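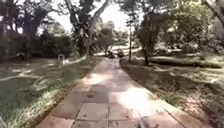
Chores and Machines, Unit 4: Outdoor Jobs
Handout to go with the lecture. Updated 2025-08-26

Hi all. Last time we spent the whole session on dishes and laundry, and a few of you came up afterward to say you felt a bit let down by the state of things (fair!). So today we're going outside. Think of the jobs a person does around a yard or a campus: sweeping a walk, hauling a bag of leaves to the bin, carrying a parcel from the gate to the front door. I want us to ask the same question as before. Can a machine do this yet, start to finish, with nobody hovering?

My short answer is that getting there is mostly OK and doing the job is mostly not. Let me unpack that.

Part 1. Getting there

Staying on a paved path through a park feels like it should be the easy bit, and in good conditions it is pretty easy. You've got a hard surface, grass on both sides, and a color difference between the two that even a cheap camera can pick up. I used to tell students that was the end of it. Then I started looking at tree shade.

Shade on concrete is awful for a simple path follower. A strip of sun can wash out to nearly white while the slab next to it goes gray, and if your program has learned "path = this color" it now thinks the path has a hole in it. The lawn does the same thing in reverse. Bright grass and pale paving can end up closer to each other than you'd ever guess by eye. Nilmini Bandara brought this up in the May workshop and I've been stealing her point ever since: the edge line is usually a better friend than the color.

Joints between slabs are another one. They're nice straight lines, and a program hunting for straight lines will happily grab onto the wrong ones. Some of you will hit this in the lab, so don't panic when your route suddenly wants to go sideways. 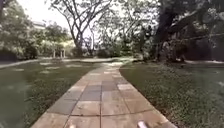 Then there are bends and places where paths meet. A person walking to the bins doesn't think about a junction at all. A machine has to decide which strip of paving is "its" path, and if the slabs change color partway along (repairs, different batches, who knows) it also has to decide that a darker patch is still ground and not something to steer around. I'd much rather it slowed down there than guessed.

Part 2. Doing the job

OK, so it arrived. Now what? Pick one chore and write out every step. We did this with sweeping last year, and Poppy Bloxham's group got a wonderfully long list before they'd even reached the dustpan. Is that a leaf or a stain? Sweep one and you're working, sweep the other and you'll be there all day. When is the path clean enough to stop? Where do the leaves go, and what if the bag is full?

Carrying is further along than sweeping, in my opinion, so long as somebody loads the thing and somebody unloads it. That's two people helping with a one-person job! Keep that in mind when you read the Gistell and Skudmont brochures in your packet. Look for who opens the gate.

Part 3. How to read a success number

Say a team reports 919 good trips out of some 2,000. Before you decide whether that's great or terrible, ask what counted as a trip, how long it was, and whether a person stepped in. A 200-foot walk on dry paving at noon and the same walk at dusk with wet leaves are different tests to me.

For next time

Read Pauline Gosling's chapter on path edges, up to page 121. Then choose an outdoor chore you do yourself, do it once slowly, and write down every decision you make, however silly. One page is plenty. Email it to Sumaiya Amarasinghe, who is grading this unit, and put your lab group in the subject line please.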